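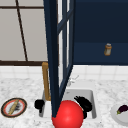 Following the Fees: What a Small Token Network Taught Us About Transaction Costs

Project report, Introduction to Digital Finance
Submitted by Janaína Batista

Why I picked this

Most of the class wanted to work on prices, and I get it, prices are exciting! But I kept getting stuck on a smaller thing. Every time someone moves a token from one wallet to another, they pay a fee, and that fee changes all the time. One morning it's pocket change and by dinner it can be more than the amount you're sending. I wanted to know when that happens and whether an ordinary user could plan around it.

For the project I used Trundum, a small test network that runs on play tokens. It has no cash value, but the fee system works the way it does on many larger chains: each block has limited room, users attach a fee, and the ones who offer more usually get in first. Using a test network meant I could send as many transfers as I liked without spending my rent.

My question

Does the time of day make a real difference to the fee a user has to pay to get a transfer confirmed within 5 blocks? I also had a side question, which was whether the fee suggested by a wallet app is a good guess or a lazy one.

How I collected the data

I set up two wallets, Travavent and Prititz. Both let you accept a suggested fee or type in your own. Over 18 days in January I sent small transfers between them in four time slots: early morning, noon, late afternoon and late evening. In total I logged 648 transfers. (My roommate can now recognize the confirmation sound through a closed door.)

For every transfer I wrote down the suggested fee, the fee I paid, the block where the transfer was confirmed, and how full the previous block had been. I kept everything in one spreadsheet with a tab for each slot. Half of the transfers used the suggested fee. For the other half I went lower on purpose, at 80 percent of the suggestion, to see how often I could get away with it.

I also read the public help pages for both wallets to find out how they come up with their numbers. Travavent looks at the most recent blocks and takes the middle value. Prititz uses a longer window and adds a cushion on top, and its help page never gives the size of that cushion.

What I found

Time of day mattered, and more than I expected! Late afternoon was the expensive slot almost every day. Early morning was the cheapest, with noon close behind it. Late evening was the strange one, calm on most nights and then suddenly crowded. I compared those crowded nights with the network's announcement page, and several of them lined up with the release of new tokens. People rush in, the blocks fill up, and everybody's fee climbs together.

The lower fees were my favorite part. In the early morning slot nearly all of them were confirmed inside my limit, so the discount was basically free. In late afternoon many of them sat and waited, and a few were dropped completely and had to be sent again. Sending again costs time, and if the network has gotten busier in the meantime it costs more tokens too.

On the side question, the Travavent suggestion reacted fast and was usually close to what I needed, but it could be thrown off by one unusual block. The Prititz suggestion was steadier and nearly always too high. I'd call it a safe guess that charges you for the safety.
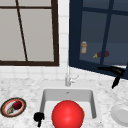 Problems along the way

My first few days of data had a mistake. I was recording the time on my laptop, while the block explorer showed network time, and the two were hours apart. I noticed when a transfer seemed to be confirmed before it was sent. I fixed the affected rows by hand and checked them against the wallet history.

A test network also isn't a market. Nobody on Trundum loses money, so users may be more careless with fees than they would be elsewhere. Professor Ortuño brought this up at my midterm check-in, and I agree that the daily pattern could look quite different on a chain with real money on it.

What I'd do next

I'd like to repeat the late evening slot for a longer stretch and log the token releases properly from the start. I'd also add a third wallet that lets users set a maximum fee and be charged only what the block requires. The spreadsheet and my notes on cleaning it up are in the class folder, and anyone who wants to build on them is welcome to.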